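To: Rodgate project list
Date: 14 October 2019
Subject: Re: Shelf and basket task, request for examples

The Tuvulitz group wrote:
> Please confirm how many examples are ready for training
> and whether both camera views will be supplied.

We confirm that 278 examples have passed review. Head and room views will be supplied together. Four views of the work are attached.

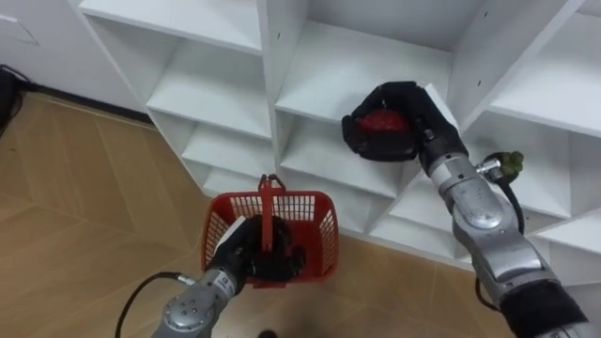
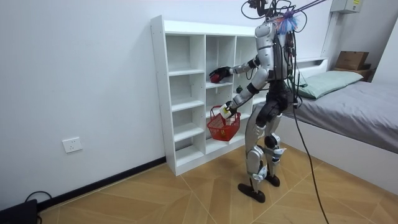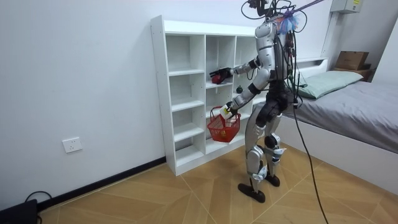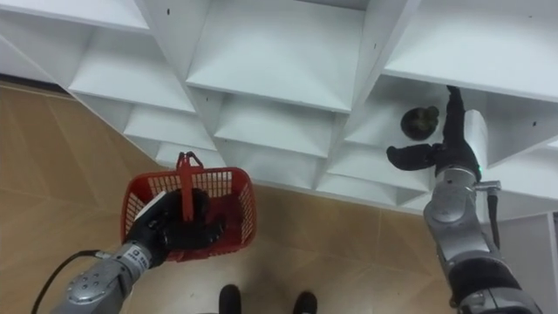

Shelf and basket task, head view (first and last) and room view (second and third).

Collection will continue through October, up to a total of 2,000. Partner sites are asked to report rejected examples within 5 working days.

Sotelo Data Office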